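How I look after the mesh pads of my gripper

By Gwenaël Bodin
11 August 2024
3 comments | 12 shares

We use cookies to remember your preferences. Accept

Since March I am responsible for one hand-held gripper in our workshop, the one we call Sorano. The most work is in the pads. They collect dust and small threads, and after some time the grip becomes weak on soft things.

My routine is simple. I open the jaws fully, I brush the mesh with a dry toothbrush, always in the same direction, and then I wipe with a cloth and a little alcohol. I wait ten minutes before I close again. My notebook says 3,752 cycles on the present pair. The pair before it had a torn corner at 1,945, and I think I tightened the screws too much.

After cleaning I prefer to try with fabric, not with a hard block. A hard block is too easy to hold. 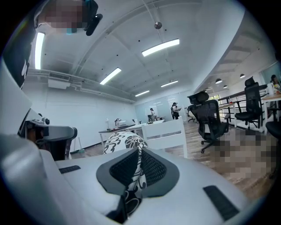 Pieter Van Wyk wrote to me that he does not use alcohol at all, only warm water, and that he changes both pads every 1,000 cycles even when they look good. For me this is early, but I will try the water on the next pair. The screws I now turn only by hand.

Subscribe to receive new posts by email.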